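NOTICE TO RESIDENTS OF OTGATE CONCERNING THE LOWER FERRY

Tue 23 June

The Harbour Office at Otgate wishes to inform all residents that the Lower Ferry will make its final crossing to Flasmont on Friday evening. The service will not be replaced. Residents who hold unused tickets may exchange them at the counter until the end of the month, on production of the ticket.

The Office is aware that the decision has caused concern. The following account is given so that residents may understand how it was reached.

In March the far landing was inspected in the usual way. The inspector reported that the steps were sound, that the rail needed paint, and that the town of Flasmont was further off than it had been the year before. The Office took this to be an error of measurement and asked for the work to be done again. The second report gave a greater distance than the first.

The master of the ferry was then asked for the log. It showed that a crossing which had always taken 18 minutes had taken nearly 100 on the last day of winter, in calm water and with the engine running well. The master had not thought it proper to raise the matter. The passengers had not complained, although several had asked whether tea could be served.

The Office wrote to its opposite number at Flasmont. A reply was received after 5 weeks. It was courteous, and stated that Flasmont had not moved. It enclosed a drawing of the harbour wall, with the position of each stone marked, and asked whether Otgate had looked to its own moorings. The Office confirms that Otgate has no moorings, being built on rock.

Further letters were exchanged. Each took longer to arrive than the one before, and the ink on the later ones had faded. In the most recent, the writer asked to be remembered to the lady at the ticket counter, who had once lent him an umbrella. The umbrella was enclosed. It has been placed with lost property and may be claimed in the ordinary manner.

Residents have asked about the lights. On a clear night the lamps of Flasmont could formerly be seen from the end of the pier, and it was the custom of many households to walk out after supper and look at them. The Office can confirm that one lamp is still visible. It is believed to be the lamp above the chandler's shop, Clivora, where the rope for this harbour was bought for many years. The Office has no information as to who lights it.

A number of people who live in Otgate were born in Flasmont, and some who were born here have made their homes there. The Office has received requests from both. It has been agreed that the last ferry will carry passengers in either direction without charge. Those who travel should understand that no return can be offered. Furniture will be carried if it is tied. Dogs must be held.

The ferry, the Kivi, will leave the Lower Steps at 7 in the evening. The master has said that he will bring her back if it can be done, and has asked that the bell on the pier be rung each hour so that he may find the way. Residents willing to take a turn at the bell should leave their names at the counter. Gloves will be provided, as the rope is old.

The Office has considered for how long the bell should be rung. The rules of the harbour give no guidance. It was first proposed that it should stop after a night, and then after a week. The present arrangement is that it will be rung until further notice, and the cost will be met from the fund for the upkeep of the far landing, for which there is no other use.

The tea room on the pier will remain open late on Friday. The Upper Ferry is not affected.

By order of the Harbour Office, Otgate

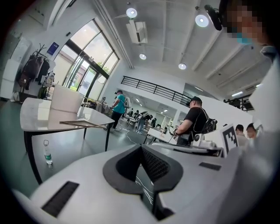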